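### 3.2 What people keep, and why they say they keep it

I went into this part of the study expecting a tidy story about thrift. People hang on to packaging to save money, I figured, and the households in Esstead with less to spend would hang on to more of it. My diary data didn't back me up. Some of the fullest cupboards belonged to people who told me, cheerfully, that they could buy storage jars any time they liked.

So I went back to the diaries and read them again, this time looking only at the words people used. "Handy" came up constantly. So did "too good to toss," which I ended up using as a code of its own (see Table 2). What I like about that phrase is that it says nothing at all about a future use – the thing has earned its shelf space just by being well made.

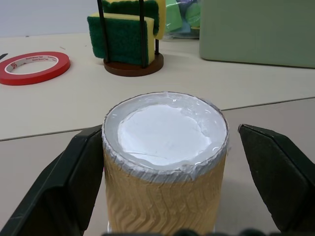 **Figure 5.** Cylindrical container with a clear film over the top and a tan, ridged outer wrapper.

The Wumbei diaries read differently. Over there, people wrote about giving things away: a tub goes to a neighbor with soup in it, and it's rude to send it back empty. I had no code for that in January, when I drafted the scheme, and I had to recode 12 diaries by hand once I saw how common it was (my own fault for piloting in only one town!).

I should say something about the earlier Muna survey too, because readers who know it will wonder. It had 1,000 respondents and asked a single yes/no question about reuse. Mine is a much smaller set, and I wouldn't try to put a percentage on anything here. But a yes/no question can't tell a soup tub that travels up and down the street from one that sits under the sink for years, and I think those are two separate habits. Section 3.3 takes up the second one, starting with the people who keep lids.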